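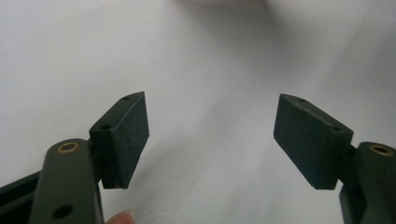
Bradley Rudd wrote in to tell me I'm too hard on the machines, and that in three years I'll be eating my words while something with two fingers folds my shirts. Maybe, Bradley. I've been hearing three years since I lived in Utdale, and I still fold my own shirts.

Two fingers is my whole problem with it. A pair of speckled pads facing each other is a fine way to pick up a block. Try a fitted sheet. Try getting the lint out of the corner of a pocket, or one coffee filter off the stack. I do that last one half asleep at 6 a.m. and even I get two filters most mornings.

Bradley also sent me a write-up on the Tallix, which is supposed to clear a table. It says 400 practice runs went into the cup part alone. Fine, but whose cups? Mine don't match and one has no handle.

I worked the packing line at Breken long enough to see a few of these come in. They did okay with boxes. Anything in a bag went back to us, and we were never short of bags.

So I'm not buying one yet. If Bradley wants to bring his over in September, there's a basket of socks waiting.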